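About us

Hello! I'm Benedek Simon, and I'm one half of Skondix. The other half is Kęstutis Strazds, who does most of the wiring and nearly all of the swearing. We try out robot hands, arms, cameras and controllers for people who are thinking of buying them, and then we write down what we found in words their boss can read.

At the moment we're deep in a round of cloth handling, so that's what you'll find on our screens most days. Views from the head camera first, then from the wrists:
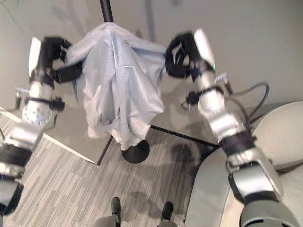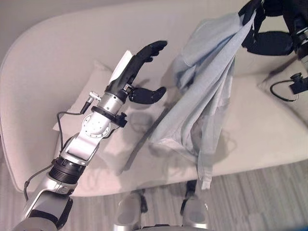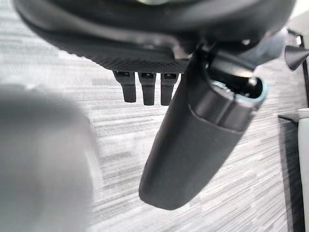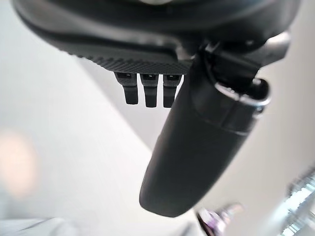
We started in June with a bench, a secondhand controller and a list of questions we'd never got a straight answer to in our old jobs. How hard does this hand pinch when it says it's pinching at half strength? How long does it take to let go? What happens to the grip when the cable behind it gets tugged? You'd think a data sheet would tell you, and some of them have a go, but I've yet to read one that told me how a hand gets on with a wet tea towel.

Cloth is our favourite thing to test with (well, mine – Kęstutis would rather do screws and small brackets all day long). A box stays the same shape when you pick it up. A shirt doesn't, and by the time you've got hold of one side the other side has gone somewhere else. So you need two arms that keep good time with each other, fingers that can close on a thin edge, and cameras that can still see something useful once there's a sleeve in front of them. If any one of those is weak you find out very quickly!

How we work

You send us the kit, or tell us what you're thinking of buying and we try to borrow it. We agree a set of tasks with you first, and we write those down so that we can't quietly swap them for easier ones later on. Then we run each task over and over, the same way each time, and keep every run, including the embarrassing ones. Our last comparison was two hands on the same pair of arms, for a firm called Atdale that wanted to handle clean linen. We did 1,792 grasps in all and 1,354 of them held to the end of the task. The rest went into a folder sorted by what went wrong, and Atdale told us that folder was the bit they read most closely. I can see why. Knowing that a finger slips on a hem but manages a collar perfectly well is worth a lot when you're the one who has to choose.

We do cameras as well. Head cameras are lovely for knowing where everything is, until the arms get in the way, and then you want something down at the wrist. Wrist cameras have troubles of their own: they spend a lot of their lives looking at the gripper they're bolted to, things drift out of focus, and the picture swings about whenever the arm does. We usually record both and then play them back next to each other, which takes ages and is the part of the job I like best. I make a big pot of tea and go through it with a notepad. Kęstutis says I could write a script for this. He has written a script for this. I still use the notepad.

For the controlling side we wrote our own little program, Cideo, which lines up the camera pictures with the joint readings so you can stop at any moment and see what each motor was up to. It isn't pretty and the buttons are too small, but it saves us hours. If you're a client you get a copy along with your recordings, and I'm happy to sit on the phone while you install it.

What we don't do

We don't sell hands or arms, and we don't take a cut from anyone who does. We don't give stars or marks out of ten either. People do ask, but a hand that's hopeless with pillowcases might be just right for your jars. And we're not the people for anything very heavy. Our floor wouldn't like it, and neither would our landlord.

Getting in touch

We've 17 tasks written up so far, from turning a sock the right way out to hanging up a jacket, and we'll send you the whole list if you ask. Most of them will be wrong for you, so tell us about your own awkward object and we'll try to make a task out of it. A short email with a photo of the thing is plenty to begin with. I answer the messages, Kęstutis answers the ones with torque in them, and if you'd like to come and watch a day's testing you're very welcome. Bring something floppy.

Benedek
September 2021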